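Ticket 1656 - Right gripper offset after tool change, sim cell Betancur
Opened by: Nidia Cáceres
Assigned to: Jhosep Usuga
Watching: Nele Grube, Lizeth Montoya
Priority: normal
Status: closed

Opened Apr 14, 2025

After the update to the gripper model in the Betancur cell, the right arm closes to one side of small targets. Left arm is fine. The cell is the two-arm robot in the Jollurcombe apartment scene, head camera plus one camera per wrist. The fault shows up in replay and in live teleop, so I don't think it is the operator input. Scripted reach to a fixed point puts the right fingertips 8 mm off along the closing axis. The number is the same on every run.

Nothing else in the scene config was touched that I know of. Start pose loads without errors. Head camera at load:
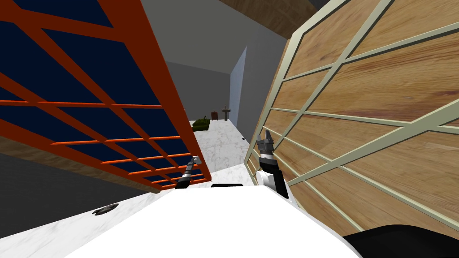 Render: Griluvora sim, head camera. N. Cáceres

Log has one warning, "tool frame parent not found, using flange", printed once at load and never again. I did not see it before the update, but I also did not look for it.

Jhosep Usuga:
The warning is the place to start. If the tool frame falls back to the flange, any offset stored in the old parent is lost. Please do the following and post the results.

1. Stop the episode and reload the cell from the saved config, not from the session cache.
2. Open both tool files and compare the parent name of the tool frame, left against right.
3. Run the fixed point reach again on both arms, at 70 percent speed.
4. Send a wrist view with the fingers apart and something near the tips.

Do not edit the offset by hand yet. A manual value will hide the fault until the next reload.

Nidia Cáceres:
Results in the same order.

1. Reloaded, cache cleared. Warning still prints.
2. Left file has parent "wrist_3_tool". Right file has "wrist3_tool", missing the first underscore.
3. Left error is inside tolerance. Right error is unchanged at 8 mm.
4. Wrist view with the egg and the plate at the fingertips:
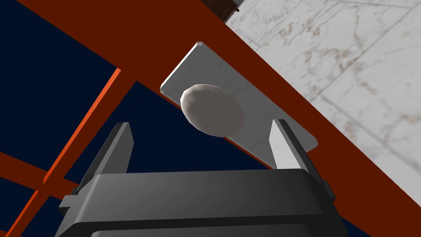 Source: wrist camera capture, Griluvora sim / Betancur cell

Fingers look evenly mounted to me. I can't read an offset off this view, the plate is at too steep an angle.

Jhosep Usuga:
Agreed, the view won't give you a number. I wanted to rule out a finger mesh loaded twice or mirrored, and I see one finger on each side, each on its own bracket. So the mesh is fine and the frame is wrong. The name in the right file is a typo that came in with the update. The old loader accepted both spellings, the new one does not.

Fix:
- Correct the parent name in the right tool file.
- Delete the compiled copy in the build folder. The loader prefers it over the source when the dates are close.
- Reload the cell and check that the warning is gone.
- Repeat the reach test.

Nele Grube:
Adding a note because I hit something like this in December on the Grinden cell. There the name was right but the compiled copy was stale, and I lost most of a day to it. If the warning is still there after the fix, look in the user build folder as well as the shared one. There are two and the docs only list the shared one.

Nidia Cáceres:
Name corrected. Warning was still there after deleting the shared copy. Found a second copy in the user folder as Nele said, deleted that, and the warning is gone. Reach test on the right arm now matches the left.

Brought the arms up in front of the body again to check the head camera before signing off.

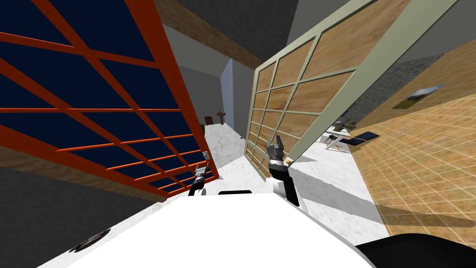 Ran the 700 step replay twice from a clean load, no warnings, no joint limit stops. Gripper open and close commands go to the correct side on both arms. I have not rerun the older episodes recorded with the bad frame.

Lizeth Montoya:
Please tag those episodes "right tool frame invalid" and leave them where they are. The joint values are still good, only the Cartesian targets for the right arm are off. Chie Minami has a script that recomputes them from the joints. I'll ask her for the current version - the one in the tools folder is old and assumes a single arm.

Jhosep Usuga:
Two follow-ups, filed separately. The loader should stop on a missing parent frame instead of falling back to the flange. The docs page on tool files needs the second build folder added, and Nele has taken that one.

Nidia, if the offset comes back after a reload, reopen this ticket and attach the full load log.

Nidia Cáceres:
Episodes tagged. Reloaded once more after lunch, offset still at zero. OK to close.

Closed by Jhosep Usuga. Resolution: config error, right tool file.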